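Home Food Travel Living Archive

Anca Vlad stopped buying plain freezer bags 11 years ago. At her kitchen in Dultach she keeps dried mint and linden in printed pouches - leaves on the front, a zip along the top.

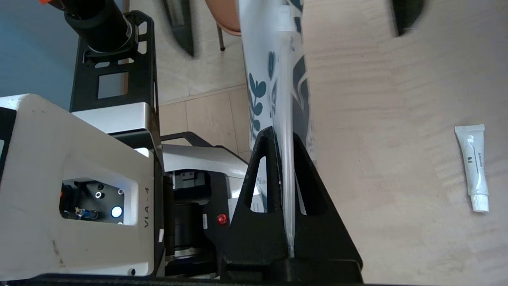

Teal leaves and vines on a white pouch.

She presses each bag flat before closing it, starting at the bottom corners. A full one goes on the shelf until September. Creases don't bother her.

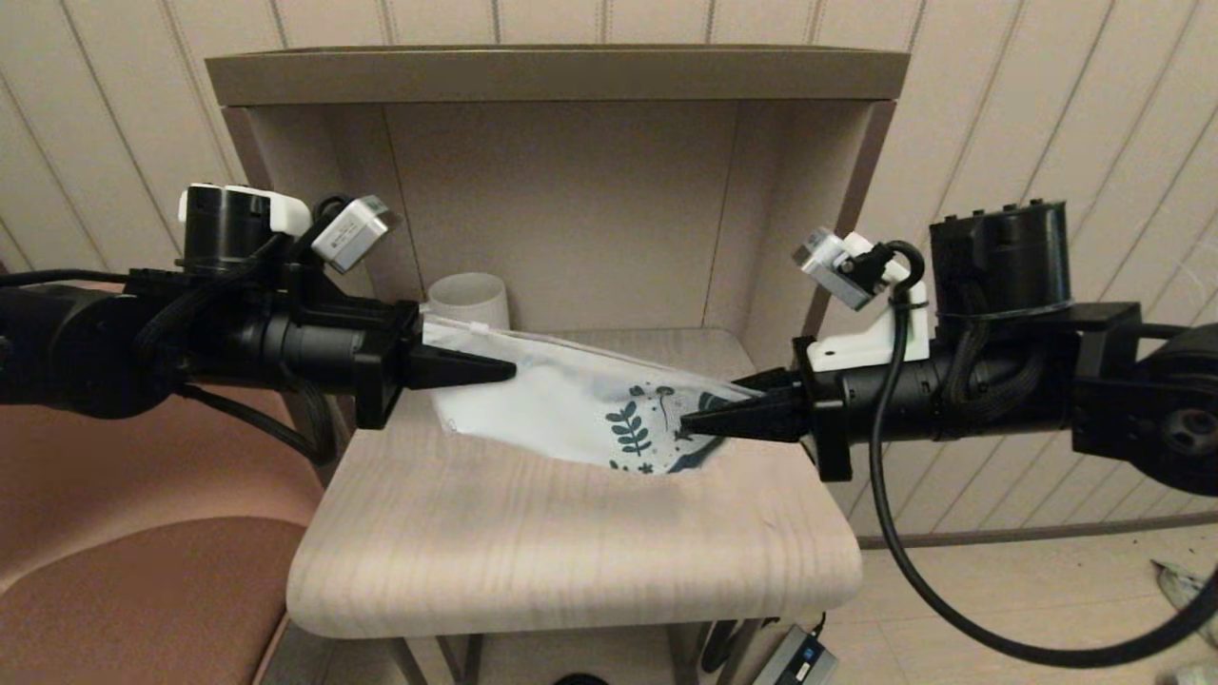
A zip-top bag on the small tabletop, its sprig design on the right half.

She buys them in Dredport, 300 at a time.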